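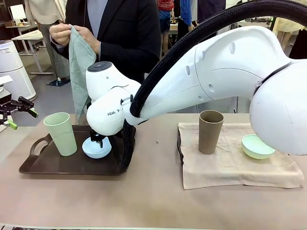 From: Nhàn Ngô
To: Kincaid list
Subject: Re: hand guiding for the dish tasks

Robel Negash wrote:
> We have 68 demos by remote control and 20 by hand guiding.
> Should I keep both in the same set? The bowl grasps look
> different to me.

Robel, keep both, but tag them. When I guide the arm by hand I tend to go into the bowl steeper and close on the rim late. With the remote I stop above the bowl first – you can see the pause in the joint speeds.

Please don't trim those pauses yet. Gijs wants to compare trained runs with and without them in June.

For new hand-guided demos, hold the wrist and keep your fingers off the gripper, or the force readings are no use. Start with the bowls. The tumblers can wait until Rozália has the new grip width set.

Nhàn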